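Garment Bench, Hand-Held Gripper Pair – Setup and Upkeep

Brulia hall, gallery page. Maintained by Teodor Zawadzka. Last revised 23rd January.

This page covers the pair of hand-held grippers used at the garment bench: labels, jaws, display and bench surface. It replaces the November sheet, which still listed the old jaw pads. Read it next to the Plomell parts list. Wrist camera calibration has its own page and is not repeated.

Labels

Each gripper carries handwritten labels on the housing and further down the body. The marking on the housing is the one to enter in the log. If a label has faded, rewrite it before the shift, on a new label, and remove the old one completely. Two layers of label lift at the corners and catch on knitwear.

Left and right units are not interchangeable after calibration. If they have been swapped, stop and run the pairing routine again from step one.

Jaws

Wipe both jaws with a lint-free cloth at the start of each session. Knit fabric sheds into the hinge, and the first symptom is a jaw that closes fully when empty but stops short on a single layer. Clear the hinge with a dry brush. Do not use compressed air, which pushes lint toward the encoder.

Pads are the Kalinowski soft type. Inspect every 200 cycles and replace in pairs, left and right together. Pad screws take 40 Ncm. More than that deforms the backing plate. 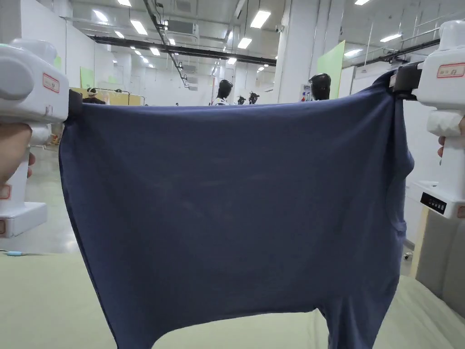 The tension check uses a T-shirt or similar light knit. Pinch both upper corners, one per gripper, and draw the top edge level. Hold for 12 seconds. The fabric should not creep in either jaw. Creep on one side only usually means a worn pad; creep on both sides usually means the closing force was reset during a firmware update. Restore the value from the Privby profile and repeat the check.

Small diagonal creases across the cloth are normal and do not count as a fault. A top edge that sags toward one side after release and re-grip does count. Log it as an alignment fault – not as a pad fault – and send the pair back for a jaw offset measurement.

Display

Read the panel near the base before the first cycle and again after the last. Note both readings in the log. If the characters are dim or a segment is missing, reseat the ribbon connector inside the handle. The cover comes off with one screw, and the connector latch opens upward. Replacement panels are item 42 on the parts list.

Bench surface

The padded top is wiped down with a damp cloth and mild detergent. No solvent. Keep cables toward the side of the bench, clear of the area where a hem can drag across them. Tools go back in the drawer before the grippers are picked up.

Storage

Stand both units upright on their bases with the jaws open. Jaws left closed overnight take a set in the pads, and the tension check will then fail the next morning. Faults and pad changes go in the bench log with the label marking, the cycle count and initials.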